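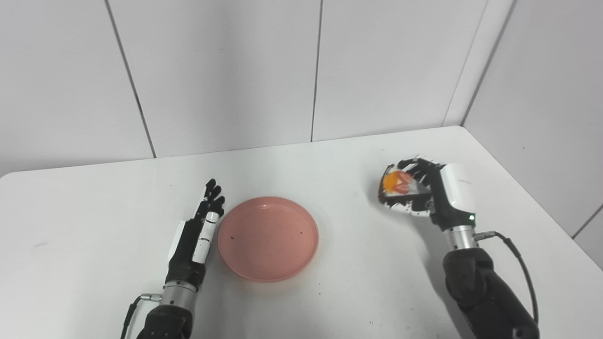
Imdale cell, both hands, pink plate. Right hand is holding the fruit.

Thread: Left wrist connector — strain relief or leave it alone?

tmudgway_cells
Posting for opinions before I change anything. Two arms, two five-finger hands, white enclosure, one table. The job is boring on purpose: pick the fruit, put it on the plate, take it off again. We run it as a wear test for the hands and not much else.

The left hand drops off the bus. Comes back after a power cycle, then goes again some hours later. Right hand has been fine the whole time. The log shows 1128 pick cycles since the last full teardown in January, and the left hand has dropped 4 times in that stretch.

Garnholm support looked at my notes and said fit their strain relief kit at both wrists, the kit being a clamp, a spring sleeve and a new cable. I'm not convinced. The cable on each side comes off a metal connector by the wrist joint and runs down next to the forearm. I don't see what a clamp fixes if the fault is in the connector itself. Anyone fitted one?

ringedwrist
Support always says fit the kit. They sell the kit.

What does the left arm do in this program? If it's parked with the palm up against the plate most of the time, it's hardly flexing that cable at all. The right one does all the reaching and it's fine. That would make me doubt cable fatigue straight off.

tmudgway_cells
It steadies the plate edge during the place, then sits open next to it. So yes, much less travel than the right.

manaia_r
Fitted the sleeves on two cells at Witberg last year. They helped on one and did nothing on the other. The one they helped had a cable pulled tight over the elbow. Yours has a loop in it on the left, so I wouldn't expect a miracle.

Before you buy anything, swap the wrist cables left to right. If the fault moves, it's the cable. If it stays, you've saved yourself the price of the kit.

ringedwrist
Agree on the swap. Mark them first. I've watched people swap cables, get distracted, and swap them back.

PalletPearce
Going to disagree with both of you. Every time you unmate those connectors you wear them, and if the socket is marginal then the swap "fixes" it just by reseating the pins. Then you blame the cable, order a new one, and the dropout is back in a couple of weeks. Do a wiggle test under power with the hand idle and the arm brakes on. Watch the bus error counter while you move the cable by hand. Costs nothing.

manaia_r
A wiggle test only finds it if it's bad enough to find. His takes hours to show up.

PalletPearce
Then wiggle it after it's been running for hours. Warm connector, same test.

lorraine.m
Can I be annoying about the table? There are crumbs down by the front edge between the arms and a gray smudge over on the left. What is that stuff? If it's rubber off the fingertips, fine, sweep it up. If it's coming out of a wrist or a cable jacket I'd want to know before talking about clamps. There are a couple of specks on the plate too.

tmudgway_cells
I assumed fingertip wear. Haven't put any of it under a loupe. The wipe-down is supposed to be every shift and I won't pretend it gets done every shift.

lorraine.m
"Assumed" is carrying a lot there. Put a bit on white tape, label it with the cycle count and keep it. Next time you clean, do the same again. Hard black flakes and soft crumbs look different enough that you won't need a lab.

ringedwrist
I'd bet on fingertips too, but she's right that it's a bet.

CTawhiri
What's your status light doing when it drops? In your picture there's a green one lit on the lower edge of the right wrist cover. On our build the light stays green through a comms loss as long as the hand has power, so it tells you less than you'd think. If the left one goes dark when it drops, stop chasing the data pins and look at supply.

tmudgway_cells
Good question and I don't have an answer. By the time I walk over, the cell has faulted and somebody has usually hit reset. I'll put a note on the panel telling people to look at it before touching anything.

CTawhiri
Do that first, ahead of the swap and ahead of the wiggle. Everything else depends on it.

PalletPearce
I can live with that order.

manaia_r
Same. Light, then warm wiggle, then swap, and log the cycle count each time. I still think the kit is a waste of money on this one.

tmudgway_cells
Update, March 2025. Note went up. It dropped twice more and both times the left light was out, so it's losing power and the bus fault is just what gets logged. Warm wiggle at the wrist connector did nothing. Wiggling at the forearm end killed it straight away. Backed the plug out and one of the 5 pins sits visibly lower than the rest.

New plug is on order. Kit is not. The tape samples are in a drawer and I haven't looked at them yet, Lorraine.

lorraine.m
Look at them.

ringedwrist
One low pin could be the whole story, or it could have been pushed back when you pulled the plug. I'd want to see another thousand cycles before calling it fixed.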